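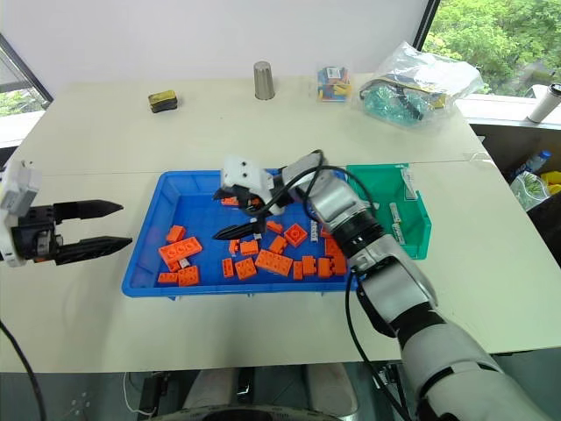
Lensa Mekonnen wrote back on the last report that she wanted less about attendance and more about whether people are sleeping, crying, talking to their sisters again. Fair point. So this one is shorter on numbers.

Numbers anyway, as the form asks. 44 people through the Thursday evening group at Flurnen since the last report. 442 journal pages handed in for the shared folder, all with names taken off. Two left early - one moved away, one said the silence at the start was too much for her. Have rung her, no answer yet.

What's changed. We dropped the long breathing sit and put the writing first. People arrive wound up from work and couldn't settle, now they write for a bit and then sit. Much less fidgeting. Asnakech has the group naming one feeling out loud before tea, which I was against and was wrong about. Several who said "fine" every week in the spring now say something else. Angry, mostly. We think thats a good sign but it's early.

Sleep - most of the check-in sheets say a little better, a few say worse. Worse seems to go with the weeks on childhood, so those are now spread out with an easier week between.

Problems. Room at Flurnen is cold after eight and the heating can't be changed from our end. Hagos is off until September so Ibsa is running both halves of the evening and is tired. Need a second facilitator, even part time.

Money: underspent on printing, over on tea and taxis home. Would like to move one to teh other if you agree. Sheets to follow once Ibsa has typed them up.

Obsa Mamo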